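耳机复检清单（含备注）
5月 填表：Tímea Orbán 复核：Cosimo Caruso

适用范围：Harawira 库房退回、准备再次发放的头戴式耳机。本批 10 副，型号 Galtitix，有线和无线混在一起送来的。送检单上写“成色良好，建议直接发放”。我做这份表的人从来不信“建议直接发放”这几个字，所以照旧一项一项过。

结论分三种：通过、待定、退回。请不要再自己发明“基本通过”。上一版表里 Keegan Ruddock 写了好几个“基本通过”，库房一律当通过处理了，后来有人拿着断了一半的滑杆来找我。

一、外观

1.1 头梁有无裂纹
结论：通过
备注：供应商的说明书讲“头梁可任意弯折”。任意两个字我不认。检查时把两侧向外拉开到平时戴头的宽度，停一会儿，看内侧有没有发白。没有发白就算过，不必拉到极限去证明说明书是对的。

1.2 头梁内衬
结论：待定（2 副）
备注：内衬与头梁之间起边，指甲能伸进去。Merle Cosgrove 认为粘一下就行。粘可以，粘完重新填这一项，别只在旁边画个勾。胶水要等干透，上次有人戴完头发上全是胶。

1.3 调节滑块
结论：通过
备注：两侧都要拉到底再推回来，每一档都要能停住。只试一侧的不算检查过。滑块松的耳机戴在桌边试听时看不出问题，低头捡东西就掉。

1.4 外壳接缝
结论：通过
备注：有一副左侧接缝比右侧宽一点，Alby Ruddock 说出厂就这样。他怎么知道出厂就这样，我没有问出来。按压无异响，先放行，编号已记。
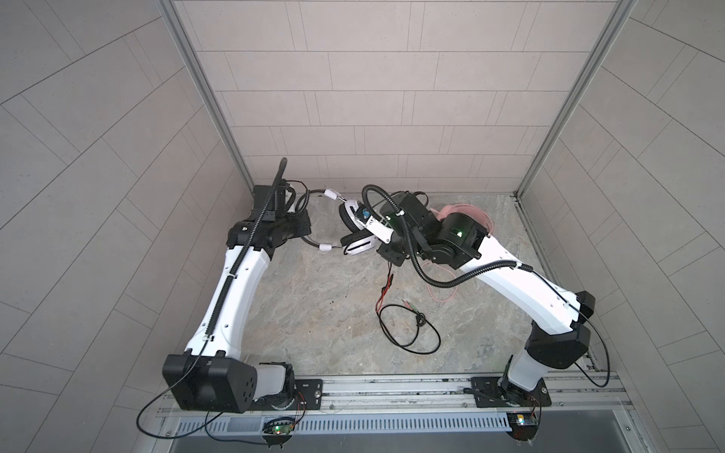 有线款的插头根部要不要单独检查？

要单独检查，弯折后断声多数出在插头根部和入耳罩的那一小段，外皮完好说明不了什么。

二、线材与接口

2.1 线材外皮
结论：通过
备注：从一头捋到另一头，手指感觉有没有鼓包或发硬。眼睛看一遍不能代替手捋。绕线时请绕大圈，不要缠在头梁上打结，这句话我在墙上贴过两回，两回都被人揭了。

2.2 通电轻弯测试
结论：退回（3 副）
备注：播放音量调到低档，在插头根部轻轻弯，各个方向都试。有断声就退回，时断时续也退回。送检单把其中一副写成“偶发，不影响使用”。偶发的断声每次都影响使用。

2.3 充电口（无线款）
结论：通过
备注：口内有绒毛的先清理再插线。用木签，不用金属镊子。插上后左右轻推，插头晃得厉害的填待定。

三、耳罩

3.1 耳垫表皮
结论：待定
备注：Steltik 的清洁湿巾，包装上写“不伤皮面”。擦过之后有一对耳垫的表皮摸起来发黏，是湿巾的问题还是垫子本来就老化了，我现在说不准，所以写待定，不写湿巾好也不写湿巾坏。下一批先在一只耳垫的背面试擦。

3.2 耳垫卡扣
结论：通过
备注：逐个拆下再装回。有人嫌麻烦，问能不能抽查。不能。卡扣断在里面，从外面看耳垫还是好好的。

3.3 耳罩转轴
结论：通过
备注：转到头时不要再加力。转轴发涩的不要上油，油会渗到垫子里，Keegan 试过。

3.4 网罩与发声单元
结论：通过
备注：网罩上的积灰用软毛刷，耳罩口朝下刷。不要用嘴吹，也不要用压缩空气对着吹。网上有教程说压缩空气“又快又干净”，快我承认。

四、声音

4.1 左右声道
结论：通过
备注：用那段固定的测试音，不要放自己喜欢的歌。放歌的时候人会自动觉得声音没问题。

4.2 左右响度差
结论：待定（1 副）
备注：Cosimo 听着一样，我听着右边偏小。换人再听一次，听的人不要先看前面的结论。

4.3 麦克风
结论：通过
备注：录一段正常说话的声音再回放，不能只看屏幕上的音量条在跳。音量条对着桌面敲两下也会跳。

4.4 降噪
结论：不列入本次检查
备注：厂家标的降噪数值是在什么条件下测的，资料里没写，我们也没有条件复测。写上“降噪正常”等于什么都没说，所以这一项空着，请不要替我补。

五、标签与存放

5.1 编号标签
结论：待定
备注：库存总表一共登记了 1,170 件音频器材，其中耳机的编号有重复。标签脱落的请先查表再补贴，凭印象补的我一律撕掉。

5.2 收纳
结论：通过
备注：Idley 的硬壳盒尺寸合适，但盒盖压住头梁时要把滑块收到最短。没收到最短就硬扣，盒子是能扣上的，滑块吃亏。

5.3 退回件单独放
结论：未通过
备注：下午四点去看，退回的和通过的放在同一个箱子里，中间隔了一张纸。一张纸不叫隔离。已分箱，箱外写明“退回”。

补充意见（Cosimo Caruso）
2.2 的退回我同意。3.1 我倾向于是垫子老化，不过没有证据，保留待定。另外，每副都拆耳垫确实费时间，能否改成隔批拆？

回复（Tímea Orbán）
等连续几批一个断卡扣都没有，再来谈隔批。目前不改。待定项处理完之前，整批不发放，哪怕有人急着用。

相关条目
耳垫更换步骤与配件领取
库房音频器材编号规则
线材绕法（修订版）
麦克风支架复检清单
硬壳收纳盒领用登记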